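December, bench log, after tea

Second session with the Zarix kitchen pack, which Dhillon want a yes or no on before they renew. For anyone who missed my last scribble: it's the paid add-on for the simulator, 52 room layouts, fitted appliances, a ready-made arm and gripper, and (so the sales page claims) contact settings you can use straight out of the download. I've got the trial licence for 60 days and I've already burned a fair few of them on getting the thing to install. Aurora Cunha sorted that for me in the end – wrong driver on my side, sorry Zarix, I take back the rude email I nearly sent.

Started on the knob tasks because those are what Clarkell keep asking us for. Set the run going with the wrist view on and went to find a biscuit.
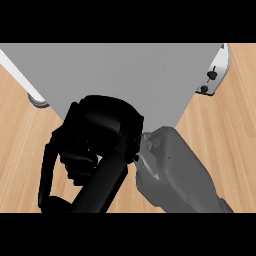 Licensing first, before I forget what the chap on the phone told me. It's per seat and not per machine, so two of us could share the big box as long as we each log in, and the renders are ours to keep if we drop the subscription. Good! Pundine's pack was much stingier on that. As for how it looks from the wrist, I'm rather taken with it. The floor grain is nice and fine, and the two black knobs on their silver bracket stand out a treat against that pale grey cabinet, so I'd expect our detector to have an easy time of it there. My grumble is the gripper. It's so nearly all black that the finger and the little linkages melt into each other, and with the black bands top and bottom as well I was squinting to see where the fingertip stopped. I've asked support if we can swap the material for a mid grey like the arm's. Ticket 141, no answer yet.

Still to do: find out where the letterbox setting lives and turn it off (tried the display menu, no joy), check the knob friction numbers against our real hob, and get Aurora to run the same seed on her machine so we know if it repeats. I also want to try the drawers, mostly for fun.

Leaning yes for the 2 seats, if they'll budge on the gripper colour. Left the licence key in the usual folder.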